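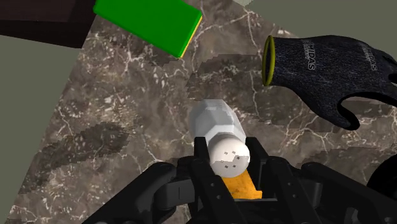 A white shaker with small holes in the cap (computer rendering)

Salt shaker

A salt shaker is a small closed container with one or more holes in its top, used for putting salt on food at the table or in the kitchen. The user turns it upside down and shakes it, and the grains fall through the holes. It is often sold as a pair with a pepper shaker of the same shape. In many homes and restaurants it has taken the place of the open salt dish, although the dish is still used in some kitchens and at formal dinners.

History

Before the shaker became common, salt was served in an open vessel called a salt cellar. The guests took it with a small spoon, with the tip of a knife or with the fingers. Salt of that time was coarse and took water from the air, so it formed lumps and could not pass through small holes. Closed shakers with holes, called casters, existed for sugar and for ground spices long before they were used widely for salt.

The shaker for salt became a normal household object after screw caps could be made cheaply and after producers started to add substances which keep the grains apart. From then on, fine table salt flowed freely also in wet weather, and the lid with holes was enough for daily use. During the twentieth century shakers were made in very large numbers, and they became a usual souvenir and wedding gift.

Construction

The most simple shaker has two parts, a body and a cap. The cap is screwed or pressed on the body and is taken off for filling. In another type, frequent among ceramic figures, the body is made in one piece with the holes in the top, and it is filled from below through an opening closed by a stopper of cork, rubber or plastic.

The body can be round, square or with several flat sides. Flat sides give a better hold to the hand, and a shaker of this kind does not roll so far when it falls over. A heavy base makes it more stable.

Materials in use are glass, ceramic, wood, plastic and several metals. Salt attacks many metals, especially when there is moisture. For this reason silver shakers were sometimes gilded on the inside, and modern metal caps are mostly of stainless steel. Glass has the advantage that the level of the salt can be seen.

Number of holes

There is no general rule for the number of holes. In some countries the shaker with fewer holes contains the salt, and in others it contains the pepper. The difference is often explained by local taste, by health advice or by the size of the grains, but good sources for these explanations are few. Many sets avoid the question with a letter on the cap, or with a different colour for each shaker. Some caps have a turning disc that covers a part of the holes, so that the amount can be changed.

Caking

The best known problem of the shaker is salt that sticks together. A traditional remedy is to put some grains of dry rice into the body. The rice is too big to pass through the holes, and it breaks the lumps when the shaker is moved. How much moisture it takes up is a matter of discussion. In hot and humid regions a shaker with a closing lid is preferred, and it should not be kept close to a boiling pot.

Cleaning

A shaker is washed in warm water when it is empty. Blocked holes can be opened with a toothpick. All parts must be fully dry before new salt is filled in, otherwise the first layer becomes hard at the bottom. Wooden shakers are wiped with a cloth and are not left in water.

Collecting

Salt and pepper shakers are collected in many countries, mostly as pairs. Collectors look for figures of animals, fruit, buildings and vehicles, and for advertising pieces of food firms. A pair loses a large part of its value when one shaker or the original stopper is missing.

The household museum in Woltenitz keeps a collection of 2225 shakers, of which 85 are on permanent display. Among them are glass shakers of the former Vilix works, which were made for railway dining cars and have a wide, heavy foot. The firm Peeters produced ceramic pairs for seaside hotels, and these are found regularly at the collectors' fair held in Rilirthorpe every July.

Table customs

In several European countries salt and pepper are passed together, even if a guest has asked for only one of them. It is also a custom in some families to put the shaker down on the table and not to give it from hand to hand. Spilled salt is connected with bad luck in many places, and a pinch of it is then thrown over the left shoulder.

See also

Pepper mill
Salt cellar
Sugar caster
Table setting

This page was last edited on 24 August 2026.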